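Werkstattbuch, Textiltisch
Dezember, Eintrag ab 9:40 Uhr

Restposten Jalali weiter durchgesehen. Im Karton waren noch 20 Teile, fast alles Hosen, dunkelblau bis marine, dazwischen zwei Hemden, die nicht dazugehören. Hemden an Sharada gegeben, sie klärt das mit Renby.

Faltmaß wie zuletzt besprochen: erst Bein auf Bein, Bund glattziehen, dann zweimal quer. Bei den dünnen Stoffen klappt das ohne Nacharbeit. Die schwereren gehen am Bund immer wieder auf, vor allem wenn der Knopf offen ist. Mahtab meint, man solle den Knopf grundsätzlich vorher schließen. Habe es bei 8 Stück so gemacht, der Stapel steht danach sichtbar gerader. Kostet aber Zeit.

Offen ist weiterhin, was mit dem Schritt passiert. Wenn man das Teil nur hinwirft und an einem Bein zieht, bleibt die Kerbe zwischen den Beinen stehen und der Stoff wirft von dort aus Falten bis in den Bund. Die bekommt man nachher nicht mehr heraus, auch nicht mit der flachen Hand. 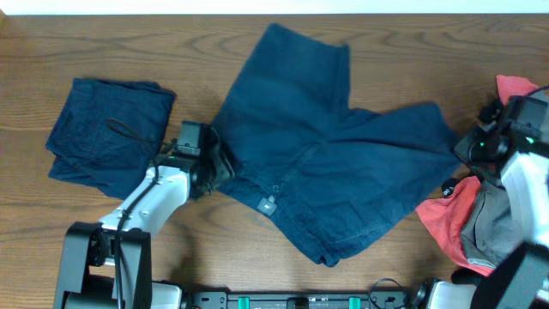
Besser ist es, zuerst die Bundecke zu suchen und auszustreichen. Sie rollt sich gern ein, und dann liegt die ganze Hose schief, egal wie sorgfältig man den Rest legt. Bei Dunkelblau auf Dunkelblau sieht man die Naht schlecht, also mit dem Finger nachfahren. Knopf und Hosenschlitz als Orientierung nehmen, die findet man auch bei schwachem Licht.

Fertige Teile nach links, offene in die Mitte. Bitte so beibehalten. Esmaeil hatte gestern rechts gestapelt und ich habe zwei Hosen doppelt gefaltet.

11:15 Uhr. Kleberückstände auf der Tischplatte entfernt, mit Clelness und einem weichen Tuch, immer in Richtung der Maserung. Danach trocken nachgewischt. Flasche ist fast leer, auf die Liste gesetzt.

Etiketten: Artikelgruppe 2,333 steht in der Tabelle einmal mit Komma und einmal mit Punkt. Nazanin fragen, welche Schreibweise Jumisell haben will. Bis dahin nichts drucken.

Nachmittags den Rest vom Karton, danach die Jacken. Für die brauchen wir ein eigenes Faltmaß, mit dem Hosenmaß stehen die Ärmel über. Manouchehr hat noch eine Pappschablone im Schrank, die probiere ich zuerst.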